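The Hill That Moved 216 Feet

Surveyors have a saying about a man with one watch knowing the time and a man with two never being sure. Jonas Berchtold owns three GPS receivers, a theodolite he bought from a retiring professor, and a drawer of paper maps that disagree with all of them. He has stopped wearing a watch.

Berchtold makes trail maps for a living. His one-room firm, Plukine, covers the hills above Virberg, a town whose main export, as far as I could tell on a gray weekend, is parking. Last June the county's hiking club asked him to combine four generations of local mapping into one sheet: a forestry survey, a set of utility drawings, a scanned tourist map and a pile of tracks recorded by club members on their phones. He quoted them 16 working days. The job took until winter.

The trouble started with a hill. On the forestry survey its summit sat in one place, and on the utility drawings it sat 216 feet to the east. Hills do move, but not usually between departments.

"My first thought was that somebody had been careless," Berchtold told me. "My second thought was that it was me."

It was neither of them, quite. The two maps had been drawn on different datums, which is to say on different opinions about the shape of the earth and where to start measuring it. A latitude and longitude look like hard facts, printed out to six decimal places, but they mean very little until you know which opinion they belong to. Feed the same pair of numbers into two datums and you get two spots on the ground, sometimes with a creek between them. The club had been leading people to a picnic area by way of that creek for years, and had put the wet socks down to character.

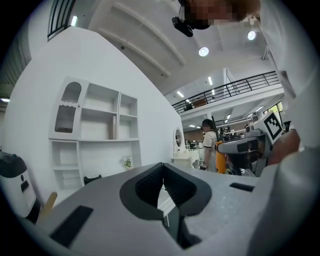 Software is supposed to take care of all this, and mostly it does. Berchtold uses a package called Naltero, which will shift a file from one system to another while you reach for your coffee. What it can't do is guess what you had to begin with. The utility drawings came with no label at all. The scanned tourist map carried a label that was wrong, added by someone who presumably felt that an empty box looked untidy. Naltero converted it without complaint and placed the town swimming pool on top of the church.

So he went outside. He needed points that appeared on every map and still existed, and there are fewer of those than you might think. Barns fall down. Road junctions get turned into traffic circles. In the end he settled on bridge corners, a chapel step and a boundary stone in the pasture of a farmer named Pichler, who let him through the gate on the condition that the stone stayed exactly where his grandfather had left it. Berchtold promised. He then measured it for two hours, to be sure of where that was.

With enough of these points in hand, he could work out how far each old map had drifted and push it back. The forestry survey behaved itself. The utility drawings needed one clean shift. The tourist map had been stretched by a scanner with its own view of geometry, and had to be pinned down piece by piece – a bit like making a bed with a fitted sheet one size too small.

The phone tracks he had expected to throw away. There were 285 of them, and any single one looked like the route of a man chasing a hat. Laid over each other, though, they thickened into believable lines, and on two stretches they showed a path the official maps had missed. Berchtold was a little put out by this. He had spent a lot of money on receivers.

The finished sheet went to the club on February 28, 2021, with a note in the lower margin naming the datum, the projection and the units. The club asked whether the note could be removed to make room for a drawing of a marmot. They settled on a smaller marmot.

I walked the picnic route with him the following week. The new line crosses the creek at the footbridge, and my socks stayed dry. At the top he took out two of the receivers and held them side by side. They differed by 3 feet. He looked at them for a while, put one back in his bag and wrote down the number from the other.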